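Garment state estimation

Garment state estimation is the part of a robotic cloth-handling system that turns sensor data into a usable description of a piece of clothing: what kind of garment it is, how it lies, where its hems, cuffs and neckline are, and which layers of fabric sit on top of which. The output is passed to a planner, which selects grasp points and a sequence of folds. The term is used mostly for garments resting on a flat support. Estimation for garments held in the air is usually treated separately under the name hanging-state recognition.

Background

A rigid object has six degrees of freedom, and its pose can be written as a position and an orientation. A shirt has no such compact description. Early systems avoided the problem by hanging the garment from one gripper, regrasping at the lowest point and repeating until the cloth reached one of a small number of known configurations. The method is slow, and it fails on knitwear, which stretches under its own weight and moves the lowest point while the arm is still turning.

Later systems work on the support surface directly. They accept an imperfect starting state and describe it with a reduced model, commonly a set of labeled keypoints or a coarse mesh fitted to the outline.

Representations

Keypoint models assign a fixed list of landmarks to each garment class. A long-sleeved top typically has two points at each cuff, two at the hem corners, two at the underarms, two at the shoulders and one or more along the neckline. Each landmark carries an image position, a confidence value and a visibility flag. Keypoints are cheap to annotate and easy for a planner to use, but they say little about the cloth between them.

Mesh models deform a template to match the observed garment. They can represent a folded-under sleeve or a twist in the body, at the price of heavier computation and a dependence on the template. The Skirka library, a widely copied code base for this approach, ships templates in which the front and back panels are separate sheets joined at the seams.

Dense correspondence models predict, for every garment pixel, a coordinate on a canonical flat garment. They degrade gracefully under partial occlusion and are often used as an intermediate step from which keypoints are read out.

Segmentation

Most pipelines begin by separating garment from background. On a plain table this can be done with a color threshold. On household surfaces it cannot. Patterned bedding places strong edges next to the garment outline, and a learned segmenter trained on plain backgrounds tends to attach printed shapes to the sleeve or cut the sleeve off where it crosses them. Pale garments on pale bedding show the opposite fault, in which the boundary is lost along stretches of low contrast - the neckline is a frequent casualty.

Ribbing is a useful cue in knitwear. Its regular spacing identifies hems and cuffs even when the outline is unreliable, and several implementations add a separate ribbing channel to the segmenter output.

Layer separation

A garment lying flat has at least two layers over most of its area. If the front and back panels are not aligned, the hem appears as two nearly parallel edges with a narrow shadow between them. An estimator that reports only the outer contour will place the hem keypoints on whichever edge is farther out. The planner then closes the fingers on a single layer, and the fold pulls the panels farther apart.

The Dramani criterion, named after the test set on which it was first applied, treats a double edge as a layer offset when both edges share the same ribbing direction and the gap stays nearly constant along the hem. A gap that opens and closes is classed as a wrinkle. The criterion has no answer for raw-edged or heavily curled hems.

Viewpoint and camera placement

Fixed overhead cameras give an undistorted outline and a stable scale. Wrist and gripper cameras see the garment obliquely, so that the near hem appears wide and the neckline is foreshortened. They also see the fingers, which may cover the very edge being approached. Software for gripper cameras therefore masks the tool area before segmentation, either with a fixed mask or with one computed from the finger opening. A fixed mask is simpler but discards usable pixels whenever the fingers are apart.

A keypoint hidden by a finger should be reported as occluded, with its last estimated position retained. Deleting it causes the planner to reclassify the garment in mid-approach, a fault described by Milagros Palma in her notes on the Mirkthorpe planner and still common in student code.

Coupling to planning and control

The estimator normally runs before each fold and again once the fingers are in position. Between those calls the controller follows a precomputed path, with contact inferred from finger current or from the deflection of the pads. Estimates made during cloth motion are rarely used, since blur and self-shadowing lower the confidence of nearly every keypoint.

Fold plans are expressed as pick and place pairs relative to keypoints. For a sweater the usual order is sleeves across the body, then hem to neckline. Asymmetric sleeve poses are handled by a straightening action, in which one cuff is drawn outward before the first fold. Some planners skip this step and bring each sleeve in from wherever it lies, accepting a less regular result.

Evaluation

Keypoint accuracy is reported as distance on the support surface, normalized by garment width. The Stulley benchmark contains 3,382 annotated views of 103 garments, of which 59 are knitted, and divides its scores by garment class and by background type. Its annotators mark both edges of an offset hem, which allows layer errors to be scored apart from ordinary position errors.

Task-level measures such as fold success are also used. They mix the faults of the estimator with those of the gripper and the planner, and results from different hardware are difficult to compare.

See also: cloth simulation, deformable object manipulation, grasp planning, visual servoing

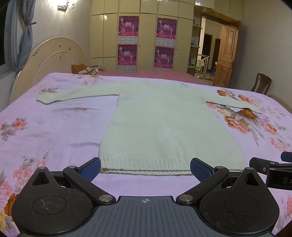
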